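OK I have thoughts about folding big flat laundry and they're not going to fit in one post, so this is a thread. Get a drink!

I've spent most of August washing and folding cloths, sheets, covers, throws, anything with four corners and no sleeves. I used to hate it. I now look forward to it so much that I've started pulling things out of the closet that weren't dirty.

For years my method was: hold the sheet under my chin, flap, lose a corner, say a word, roll it into a ball, push the ball to the back of the shelf. If you opened my linen closet a ball came out to greet you.

What changed is that I started folding with a second person. That's the whole secret and I'm still going to write a couple dozen posts on it.

It started at Palldale, the big open room where I spend my afternoons. There's a bed in it and a front-loading washer, so everything you need is a few steps apart. Strip, wash, fold, put back. I love that. At home my washer is two floors down next to somebody's skis.

Also the floor! So much floor. You don't know how cramped you've been folding until you get to take five full steps backward with a corner in each hand.

First thing I learned: find the corners before you do anything else. All four. I used to grab two edges that felt corner-ish and hope. Now I run one hand along the hem till it stops at a point, pinch it, and keep it pinched while the other hand goes looking for the next one.

Pinch, don't fist. If you make a fist around a corner you've got a wad, and the wad becomes a lump, and the lump travels through every single fold after it. Thumb and one finger, right at the tip.

Second thing: pull on the diagonal before you fold. One of you takes a corner, the other takes the one across from it, and you both lean back a bit. Then swap to the other two corners and do it again.

I can't tell you how satisfying this is. Cotton comes out of a wash pulled every which way, and two good diagonal tugs bring it back closer to square. Half the time when I thought I was folding badly, the cloth was just skewed and I was trying to fold a kite.

Don't yank, though. I yanked. I was so excited on the first one that I pulled it clean out of the other person's hand and whipped myself in the neck with the hem.

We did the blue one this afternoon, and I'm very fond of the blue one. A bit of wrinkle in it still, but look how wide it opens up.
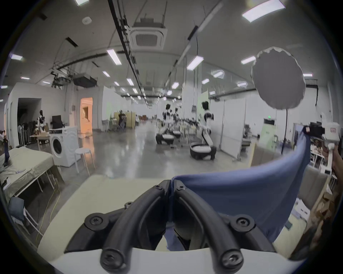

Lieven Claeys wrote back that I should be shaking it out first, three hard snaps, and that if I did that I could skip the diagonal business completely. His family always snapped, and he has never pulled a sheet by its corners in his life.

Lieven, I tried it! I really did, I went and snapped a throw three times in my living room. It made an amazing sound and knocked a postcard off the fridge.

My verdict is that the snap is great for getting the wrinkles to let go, and it does nothing for a skewed cloth. So now I do both. Snap, then diagonal, then fold. I'm calling that a win for the two of us.

Third thing, and this one is from Sebastián Sepúlveda: decide who walks. Only one person walks. The other one stands still and waits with their corners up.

Before that we'd both step in at once and meet in the middle with our arms in the air like we were about to waltz, and the bottom half would be on the floor. One walker. The stander stays put till the walker hands over the corners.

Then the walker bends down, picks up the new fold that's hanging at the bottom, walks back out, and you pull it flat again. Every fold gets its own little pull. It takes maybe one extra second each time and the stack comes out so much neater.

Someone asked how many folds. Depends on your shelf! I fold to the shelf now, after years of folding to whatever I'd seen in a magazine. My shelf is shallow and kind of tall, so I go in half the long way, in half again, and then into thirds. Yours might want something totally different.

If you don't know what your shelf wants, fold one, put it in, and look at it. If the door won't close, go back one step and try thirds where you did halves. You only have to work it out once.

Write it down too. I've got a piece of masking tape inside the closet door that says "half half thirds" and I read it every single time.

Fabric notes, for the three of you who'll care as much as I do. 100 percent cotton holds a crease beautifully and punishes you for a bad one. Blends are slippery and forgiving. Linen does what it wants and I let it.

Anything fuzzy, go looser. I tried to fold a fleece throw tight and crisp and it opened up again on the shelf, very slowly, like a flower.

Fitted sheets. I know. I know! Everyone asks. Yes, it's easier with two people, and no, it will never look like a flat one. Tuck the corners into each other in pairs, lay the thing on the bed, fold the curvy side in so that what's left is a rectangle, and go from there.

The bed is the best folding table there is, by the way. It's the right size for the job because it's the size the thing was made for. Just clear off whatever people have left on it (shoes, people).

Timing matters more than I expected. Fold as soon as it's dry. If I leave a load sitting overnight the creases set and then I'm fighting them, and the fun goes out of it.

And fold it properly dry. I got impatient with a thick cover, put it away when it felt fine on the outside, and a week later that shelf smelled like a pond. Check the hems with the back of your hand. Hems are always last.

I did time myself on one thing. On my own, the seven pieces in my usual bedding load used to eat up most of a podcast. With a second pair of hands we were finished before the host got through the introductions. I made everyone in my group chat hear about it.

Can you do it alone? Sure, and most days at home I do. Things that help: fold in half over a door or a shower rail and let it hang there as your standing person. It's very patient. It doesn't hand you the corners, so you have to go get them, but the principle's the same.

Or pin two corners to the wall with clips. I have two big clips on hooks in the hallway now, at shoulder height – it looks odd and I don't care even slightly.

What I wouldn't bother with is a folding board for big things. I bought one. For T-shirts, lovely. For a double sheet it's like trying to wrap a canoe on a dinner plate.

Storage, quickly. I used to stack everything by type, all the flats together, all the fitteds together, and then I'd have to dig through three piles for a set. Now each set goes inside one of its own pillowcases. You pull out one bundle and the whole bed is in your hands.

Odd pieces like the blue one get their own stack with the folded edge facing out. That way you can slide one out without dragging its neighbors along. I picked this up from a shop in Sturnedberg where the towels were stacked that way and I stood there admiring them for far too long.

How full should the shelf be? I stop at 80 percent. The last bit of space is for your hand. If you can't get your hand in flat on top of the pile, the pile's coming out with whatever you grab.

I gave away a lot to get there. Two tablecloths for a table I no longer own! A curtain, singular! They went to people who had plans for them, and the shelf closes now.

Best part of all this is that it's nice to do with someone. You have to face each other and you can't hold a phone. Sebastián and I have had some of our best talks at either end of a bedspread, and then you walk toward each other and say something dumb about the weather and walk back out.

Couple of replies to questions before I go make dinner. Yes, ironing is allowed. No, I don't. Yes, you can do the diagonal pull with tablecloths, they're great for it.

To the person who asked about left-handed folding: I hadn't noticed there was a hand to it, but swap sides with your partner and see if it feels better. Please tell me, I want to know!

And to whoever wanted to see the masking tape: I'll post it tomorrow once I've wiped the door down. Next load is the towels, and I've got opinions on those too.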